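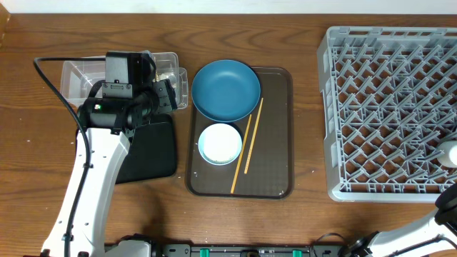
Chopsticks are worse than plates, Auður Lykkegaard told me before I'd even got my coat off, and anybody who says otherwise hasn't spent a morning trying to pick one up with somebody else's fingers.

I had come to Drermont to see how a machine learns to clear up after lunch, and I suppose I'd pictured a fair bit of typing. There is very little typing. At Hosus, which occupies the upper floor of what used to be a wool store, the learning begins with a person standing at a bench and clearing a meal, over and over, through a pair of robot arms. Plate to the rack, small dish to the rack, chopsticks to the rack, rubbish to the tub. Then the tray is laid again, a little differently, and off they go for another round.

Each of these rounds is called an episode, a word that made me think of television until about morning tea, when I started using it myself. The target for the tray-clearing job is 1,000 episodes. On the day of my visit they had 572, and the number was written on a strip of masking tape stuck to the kettle, where everyone was bound to see it.

Nouhaila Gaber had the controls when I arrived. The operator holds a pair of handles, one for each arm, and what the hands do the grippers do, a hair later and with none of the feeling. That last part takes some getting used to. When you or I pick up a bowl in our own kitchens we're reading its weight and its slipperiness without giving it a thought, and all of that is gone. You have to do it with your eyes. Nouhaila has a way of going very still before she closes a gripper, like a person threading a needle, and then the whole movement comes out in one go, smooth as you please.

Smoothness matters here, though it took me half the morning to understand how much. The learning system, which the team calls Trindico, is given the camera views and the arm positions from every episode and has to work out for itself what to do when it sees a tray it hasn't met before. It has no notion of which bits of the performance were deliberate. If an operator dithers over the rack while deciding where to put a dish, Trindico may well learn that dithering over the rack is part of the job. Yasmine Saber showed me an early trained version doing exactly that on a recording, hovering away with a saucer for the longest time, and it was so like my uncle at a buffet that I had to ask her to play it again.

"We taught it that," she said. "It was being perfectly faithful."

So now there are habits. The operators decide where everything is going before they press the pedal that starts a recording. They try not to correct a grip more than they need to. They don't chat during an episode, and they chat a great deal between them, and I came away knowing much more than I'd expected to about Nouhaila's plans for a lemon tree.

The fumbles were another surprise. I'd assumed they'd be thrown out, and some are, particularly the ones where something ends up on the floor. But a chopstick that slides away, gets chased across the tray and is picked up in the end can be worth a good deal. A system that has only seen perfect clearing hasn't the foggiest what to do after its first mistake. Youssra Berrada goes through the day's recordings in the late afternoon with a mug of tea and a spreadsheet, and for every untidy one she has to settle whether it shows a recovery or only a muddle. She let me try judging a few. I was far too generous, apparently, being the sort of person who wants everyone to pass.

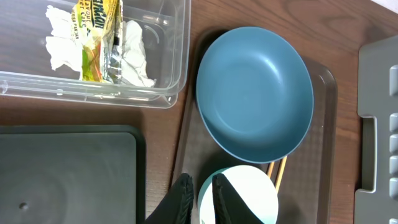

The rubbish is the part I'd have underestimated most. A plate is a plate from one episode to the next, give or take where you put it, but a wrapper never lies the same way twice. It springs open, it folds over itself, it shines where you don't want it to shine. Tissues are softer and should be easier, except that they catch on a fingertip and come along for the ride when you've finished with them. Youssra keeps a separate column for that, headed "stuck on", and she told me with some pride that it's one of the better-populated columns she has.

Then there is the laying of the tray, which I'd written off as the dull bit and which turned out to be where the arguments are. Bastien Rey wrote the plan for it. His instinct was to have everything shuffled by a program that printed out a little card for each round, saying how far over the bowl should go and which way the chopsticks ought to point. The operators followed the cards for the first 500 episodes. Nouhaila's complaint was that the trays looked as though no one had ever eaten from them. People shove a bowl to one side when they're done. They leave it hanging over the rim, or tuck the chopsticks up against it, or ball up a tissue and lose interest halfway.

They settled it over lunch, sensibly enough, by looking at their own lunches. These days some trays come from the cards and some from whoever has just finished eating, and Bastien has come round to the point of photographing café tables in town, which has earned him a few looks.

I did get a turn, in the end. Auður set me up with a bowl and kindly switched the recording off. I managed the bowl on my third attempt and felt ten feet tall, and then I went for a chopstick. I pinched air. I pinched the tray. I nudged the thing round until it lay snug along the rim, where the gripper couldn't get either side of it, and stood there like a goose until she leaned over and rolled it back out for me with one finger. My shoulders ached the next day. The operators swap every 9 episodes, and I can see why they wouldn't want to make it ten.

There's a second bench coming in October, and a new set of crockery with it, a heavy speckled stoneware the team calls Ghoneim after the potter who makes it. Yasmine is keen to find out how much of what Trindico has learned will carry over to dishes of a different shape and colour. Bastien thinks most of it will. Auður thinks they'll be recording again by the end of the first week, and she's already asked him for a longer roll of masking tape.

By the time I'd said my goodbyes the afternoon session had started and the tape on the kettle had been changed twice. Nouhaila was back at the handles, going very still over a chopstick, so I took the stairs as quietly as I could.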